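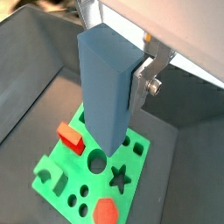
Photo: Kristóf Fodor

The Hegyi Family Command Board

Okay, so I make these, and I'm going to tell you about them the way I'd tell you over my kitchen counter, which means I'm going to wander a bit.

The Hegyi is a wall planner for families with more than one kid and more than one adult trying to run the same week. It's a dry-erase board with a row for each person, seven columns, a strip along the bottom for meals, and a skinny column on the right that I labeled "Who's driving?" That skinny column is the whole reason I started making them. My youngest was four and my oldest was twelve, and one evening in November both of them were standing in two different parking lots waiting for me while my husband was home cooking rice, quite sure I had it handled. I did not have it handled!

I'd tried apps. I liked a couple of them. But the four-year-old didn't have a phone and my mother-in-law wouldn't open hers, so I was still the one reading the day out loud to everybody at 7 a.m. with my coat half on. What I wanted was something a kid could walk up to and check without asking me. (They still ask me. They ask me a lot less.)

What comes in the box

The board itself, four markers in four colors, a soft eraser, a sheet of 44 magnets, and the mounting strips. The magnets have little drawings on them for kids who aren't reading yet: a swimsuit, a bus, a toothbrush, grandma's house, library books, that kind of thing. There are eight blanks too, and I'd urge you to save a couple of those. You'll get a new activity in the spring. You always do.

The markers are fine tip. I used to send chunky ones and Funmilayo Shehu, who bought one of my very first boards and has three boys in three different sports, wrote to tell me she couldn't fit "orthodontist" in a square. She was right. I switched that same month, and she still emails me her opinions, and I still mostly do what she says.

The three sizes

Domov is the small one. It has four rows, it fits on the side of a refrigerator, and it's the one I'd pick for an apartment or for a family with one or two kids. Item 403 in the shop.

Skumgate is the medium and it's what hangs in my own hallway. Six rows, so you can give one to the dog or to the babysitter. I named it after the street we lived on when I drew the first version on the back of a roll of wrapping paper.

Fletirix is the big one, eight rows, and you need a real stretch of wall for it. My son came up with the name when he was six and wouldn't let it go. It's popular with blended families where some kids are there half the week. You can wipe a row and fill it back in without messing up everybody else's.

Does it work for teenagers?

Sort of. Mine won't write on it, but she reads it, and she's been known to draw a mustache on a magnet. What helped us was giving her a row that I don't touch. If it's blank, it's blank. I bit my tongue for a good two weeks before anything showed up there, and then it said "Fri late" and I was thrilled. I didn't say so, obviously.

Putting it up

The mounting strips hold on painted walls and smooth doors. They don't like wallpaper or brick, so use the screw holes there. Hang it lower than you think! Eye level for your shortest reader is the goal, and the grown-ups can bend. Mine was way too high for a year and I wondered why the little one never looked at it.

Cleaning

Dry eraser every week, damp cloth once a month. If you leave marker on through a whole summer it'll ghost a bit. A dab of rubbing alcohol gets it off. Please don't use the scratchy side of a sponge, I've done that and I still have the board with the dull patch on it.

Shipping and returns

I pack orders in the mornings after school drop-off, and most boards go out within two working days. The Fletirix takes longer, it ships in its own flat crate. I passed 3000 boards this year, which I still can't quite picture, and every box still gets a handwritten note with a suggestion for your first week. If the board arrives with a bent corner, send me a photo and I'll mail a new one. If you just don't like it, you've got 30 days, and you can keep the magnets.

Replacement markers and extra magnet sheets are on the accessories page. The left-handed layout, with the driving column on the other side, is made to order, so mention it in the notes box when you check out.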